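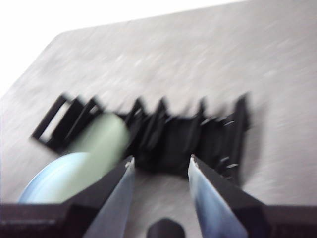
## Re: [slowreaders] Coltach, book two - did anyone finish?

Hi all,

I finished. I finished last night, at a time of night I'm not going to tell you, and I have been cross and happy about it ever since. Quoting Kagiso's message from earlier this week so I can argue with it in order.

> I'm on page 505 and the siege hasn't started. There is a siege on the cover. There is a siege on the back of the book. Yen has now packed for the siege twice. Does it ever start, or should I go back to something with fewer goats?
>
> Also, can somebody tell me if Waria is meant to be likable? I wanted to push her in the river for most of book one and I'd hoped we were past that.
>
> Also also, the glossary. Why.
>
> Kagiso Ngubane

Taking these one at a time, and I'll mark where the spoilers are.

> Does it ever start

It starts eight pages after where you stopped. I know. I wanted to reach through the screen. It runs through to nearly the end, and it's the best thing in either book so far, and you have stalled right on the doorstep of it because of a chapter on hoof rot. I don't blame you for that. I read the hoof rot chapter standing up in the kitchen so I wouldn't fall asleep, and I still couldn't tell you what it was for. A stronger editor would have taken it out, along with the second packing scene and the whole visit to the aunt.

The siege, though. What I liked is how small she keeps it. The first book had that enormous battle at Kavness where we got everybody's view, including (for one paragraph) a horse's. This time we stay inside the walls with Yen for the whole thing, and Yen has been put in charge of the bread. So you get the war as a question of how many loaves, and who is lying about how many children they have, and whether the miller can be trusted with the key. He can't, by the way. You'll have guessed that from his mustache.

There's a bit where she has to decide whether to count the dead man's ration for one more day so his widow can have it, and it's only half a page long, and it did more to me than all of Kavness. I put the book down after it and went and looked in my own pantry, which holds mostly lentils and bad decisions.

> can somebody tell me if Waria is meant to be likable?

I think she's meant to be right, and the author has noticed how annoying that is. In book one I agreed with you about the river. She spends most of it sighing at people who then go and get themselves captured exactly the way she told them they would. In this one she finally gets something badly wrong, and she has to live in the same four rooms as the people it happened to, and she is terrible at saying sorry. Her apology to the ferryman lasts two pages and contains three separate criticisms of the ferryman. I laughed out loud. I was also won over, which I resent.

Mild spoiler for the next paragraph, so skip it if you want to go in clean.

.

.

.

The brother coming back did not work for me at all. He walks in through the water gate with 13 men and a limp, everybody cries, and I had to go back to book one to remember which brother he was. There are four of them and their names all begin with the same letter. If you are going to bring a man back from the dead, let the reader miss him first. I had been getting along fine.

.

.

.

Spoiler over.

> the glossary. Why.

I've got the e-book, and it claims 3924 locations from start to finish. My screen gave up on the story a good long way before the end, so I thought I had another battle coming, settled in with tea, and turned the page into an alphabetical list of types of cart. I'd like a warning on the front of the book. I'd also like to say that I read the list of carts. There's one for moving bees.

As for whether you should keep going: yes, but I'd give you permission to skim. Start again at the chapter called "Flour" and pretend the aunt never happened. If you get to the end of the first night of the siege and you still want the river, then I'll stop nagging and we can go back to complaining about the last pick, which I believe you chose, and which had a talking well in it.

Two other bits of business while I have you.

Somebody asked whether you can read this one without the first. I'd say no. There's a recap at the front, but it's written as a ballad, and whoever's singing it has opinions. You'd come away thinking Waria was a swan.

And on the cover: the paperback has the siege on it, as Kagiso says, with flames and ladders and a big man shouting. There are no ladders in the book. The walls of Coltach are famously too high for ladders, and people mention it all the time, it's practically the town motto. I don't know who the man is. My best theory is the miller.

I'm giving it four out of five, with the missing point to be split between the goats and the brother. Book three is supposed to be out in May. According to the bit of it printed at the back, it opens in the year 2113 of the old reckoning, long after everybody I've just learned to care about would be dead, so I'm already preparing a longer and angrier message.

Who's still reading, and where are you up to? Please don't say the aunt.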